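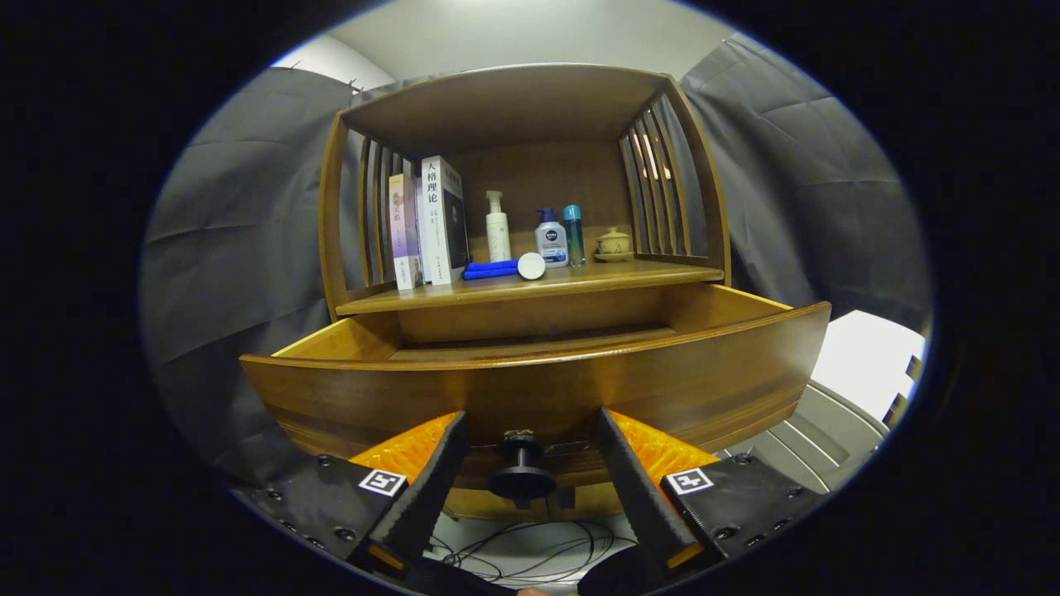
Sleep Diary Feature Added to Blog Aggregator

December 17, 2019

Grullis, the service that collects and ranks posts from independent blogs, has released an update that lets readers filter entries by the hour at which they were written. The change follows a trial that began in July and covered 1,222 posts from 35 blogs, all of them dealing with sleep, rest or shift work.

Each post now carries two time stamps. The first is the time of publication, as before. The second is the time at which the draft was opened, provided the author's software reports it. Blogs hosted on Hareo send this value by default. Those on Yimyam need a small change to the feed settings, and older Yimyam themes drop the field altogether unless the feed is rebuilt by hand.

Oranuch Onsri, who maintains the ranking code, said the trial had been set up to deal with a fault in the weekly list. Posts written overnight were often held back until morning, and the old system treated them as new at the moment they went live. A blogger who wrote at three and published at nine was placed ahead of one who did both at eight.

"The order looked wrong and people wrote in to say so," she said. "We were sorting on the only number we had."

Under the new rules a post stays eligible for the weekly list for 90 hours from the opening of the draft. Where no draft time is supplied, the publication time is used instead. Edits made after publication do not restart the period - a point that caused some confusion during the trial, when two authors found that correcting a spelling mistake had moved their posts back to the top.

Draft times are hidden from readers by default. Authors who want them shown can switch them on from the account page, either for the whole blog or post by post. The filter itself only returns entries whose authors have agreed to this, so searches for the small hours will be thin at first.

The update does not apply to group blogs run through Mismont, where several people may open the same draft. Support for these is planned, but no release date has been given.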